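Floltcombe towel set, README
Ellport chores project. Last edit October 11, 2025

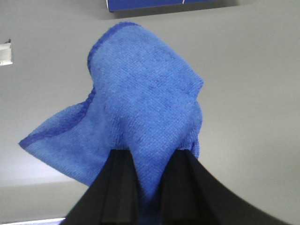 Read this before you download anything, it's 3,282 episodes and the zip is slow. Cloth handling only. Pick up, shake out, find an edge, fold, put down. The question we started with was whether a machine can do the laundry pile yet. Short answer: bits of it, on a good day.

What's in it

3,282 episodes in total
708 full folds, first grab to finished towel
633 marked as failed, kept in on purpose
the rest are part tasks, mostly picking up and regrasping

Small towels and cloths, nothing bigger than a hand towel. No shirts. No socks, please stop asking about socks.

Each episode has wrist video, gripper opening, joint positions and a line of text saying what the arm was told to do. Text was typed by whoever was on shift so spelling varies. "Fold towel", "fold the towle", "fold in half". Treat as the same task.

How it was collected

Two sites, Ellport and Floltcombe. Arm driven by a person for all of it, no autonomous runs in this release. Towels dropped in a heap before each start. Operators told to work at normal speed and not restart after a bad grab, so you get plenty of fumbling. Keep it in if you train on this, we got worse results with the fumbles trimmed.

Can it do the chore?

Baseline was trained on the whole set then given 200 fresh tries on towels it hadn't seen. Picking up is mostly solved. Finding a corner is not. The usual trouble is grabbing the middle of the cloth, which gives you a bunched lump and no idea where the hem went. Second usual trouble is two layers taken as one. A person feels that straight away with finger and thumb, our gripper has no touch sensing so it has to go by sight and it often can't.

Contrasting hems help a lot. Plain white on a pale worktop is miserable.

Wouldn't leave it alone with a full basket. Might leave it with a few flannels and look in now and then.

Known problems

- Clocks on the Floltcombe rig drift. Video runs a bit behind the joint data in long episodes. Fix script is in tools, run it first
- Some failed episodes stop early where the operator hit the stop button
- Gripper opening is in raw units at Ellport and millimetres at Floltcombe. Sorry. Check the site field
- "success" means the operator was happy with it. No ruler involved, some of the folds are pretty wonky

Splits

Train and test are split by towel, so the same cloth never turns up in both. Don't reshuffle, you will get lovely numbers that mean nothing.

Names

Kettler is the loader, Hisora is the baseline model. Older notes mix them up. Kettler needs the index file in the same folder as the episodes or it falls over with a very unhelpfull error.

Next

Bigger towels and a second arm, planned for December if the parts come. Bug reports through the tracker with the episode number and site.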